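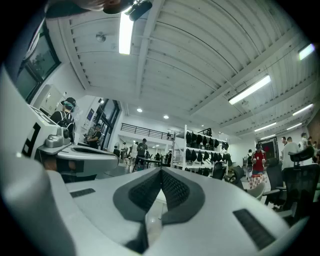 Lighting in shared workrooms is still specified by the wrong number. The usual brief asks for an average level across the floor, the contractor supplies it, and the room is signed off. The person at the table then works in the shadow of their own head.

A white ribbed ceiling with long tubes in parallel rows is a sound starting point. The ribs scatter some light back, and the cost is low. The difficulty is direction. A row of tubes set behind a standing worker lights the shoulders and leaves the hands to whatever comes off the walls. When I measured 18 tables at Jostgate in September, the loss at hand height with a person leaning in was more than 45 per cent at the worst of them. The average for the room was well within the brief.

Windows along one side help, but only for tables turned the right way, and mezzanines complicate matters further. The small round downlights often fitted near them are chosen for looks - they make bright spots and do little for a flat surface two metres away.

My view is that the brief should name the table, the height of its top and the side on which people stand. Fittings should be placed after the furniture plan is fixed. Dark table tops should be counted as well, as they return almost nothing to the underside of the work. 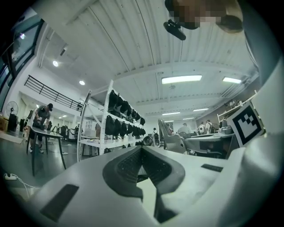
Mutua Langat objects that furniture plans never stay fixed, and that at Purkier the tables had all been moved within two weeks of handover. He would keep the even grid and give each table a lamp on an arm. I accept the point about moving. Lamps on arms need sockets in the floor, and those are even harder to shift than a ceiling tube.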